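About us

Clustow is a small farm school on the north side of the Trullance valley, and we teach people how to keep chickens, ducks and geese. That's the whole of it, really, although once you start talking about poultry it is very hard to stop, so please bear with us!

We opened in April, in a yard that had been used for storing hay and broken gates, with a flock of 40 hens and a kettle. The hens were a mix of hybrids and a few older pure breeds that came to us from a smallholding at Zuvberg when its owners moved into town. Some of their great-granddaughters are still scratching about under the hawthorns. If you visit, they will be the first to meet you, usually before you have shut the car door.

What we teach

Our main course is called First Flock. It runs over 2 days and we take no more than 10 people at a time, so everybody gets to hold a bird, check a bird over, trim a claw and clean out a house. We do mean everybody. People arrive saying they would like to watch, and by the first tea break they have a hen tucked under one arm and are asking her opinion on things.

The first morning is housing and fencing. We have five different hen houses in the yard, from a very plain ark to a walk-in shed with a proper droppings board, and we take them all to bits (the ones that come to bits) so you can see where red mite likes to hide. It's in the joints at the ends of the perches, nearly always. After lunch we move on to feed, grit, water and the great question of how much space is enough. We tend to say more than you think, and then a bit more for the wet months when the grass goes to mud.

The second day is health, laying and behaviour. We look at the comb, the eyes, the vent, the legs and the crop, in the same order each time, until you could do it half asleep on a dark morning. Then it's broody hens, introducing new birds to old ones, and what to do about the one who eats eggs. There is always one who eats eggs.

We also run a waterfowl day in spring — ducks mostly, with the geese kept at a respectful distance — and an incubation course where you set your own eggs and come back three weeks later to see what has hatched. That one fills up early. The sound of a chick tapping inside the shell has turned some very sensible people quite soft.

How we keep our birds

All our birds are out on grass whenever the rules and the weather allow. We use deep litter in the big shed over winter, topped up with chopped straw and dug out in one go when the ground dries, and every barrowload goes to the vegetable beds. The smaller houses are cleaned weekly. We keep a paper record for each group, with feed, eggs, moults and any treatment written down, and students are welcome to leaf through the folders. Our best laying year gave us 2958 eggs, from a flock that was by no means young, and we are still a little giddy about it.

We don't sell birds to people on the day they finish a course. Go home, put the house up, sleep on it, walk round the garden in the rain. If you still want hens after that, ring us and we'll talk about which ones would suit you.

The Ochoa kitchen

Our teaching room is the old dairy, which everyone calls the Ochoa after the make of the ancient range at one end. It has long tables, a sink big enough to bath a muddy duck in, and a shelf of poultry books that you may borrow if you promise to bring them back. 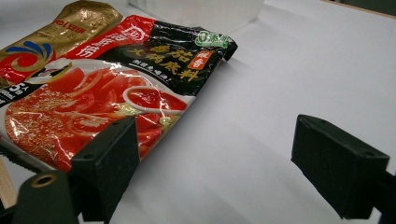
Lunch is a big part of any course with us, and we cook it from whatever the garden and the hens have given us. In the cold months that means something hot in a large pan in the middle of the table, with greens, noodles and eggs dropped in to poach. Plenty of those pans begin with a packet of tomato hot pot base, the sort with the big yellow-gold characters on black, and it is wonderful with a very fresh egg. In summer it's more likely to be frittata and salad, eaten outside, with one eye on the cockerel. Tell us when you book if there's anything you can't eat and we'll plan round it.

Schools and groups

We love having schools here. A class visit usually takes a morning, and covers egg collecting, feeding, a look at feathers under the magnifiers and plenty of hand washing. We can also bring two calm hens out to you, along with a travelling run and our own dust sheets. Care homes and gardening clubs have had us too, and one bowls club, where the hens were extremely interested in the green and had to be spoken to.

Finding us

Come out of Trullance on the lane past the mill and keep going after you think you've gone wrong. The Clustow sign is on the left, low down, and partly behind a bramble that grows faster than we can cut it. Park on the gravel and leave dogs at home, please. Wear boots you can scrub, as we ask everyone to use the disinfectant tray by the gate on the way in and again on the way out.

This page was last updated on July 4, 2019. Course dates are on the bookings page.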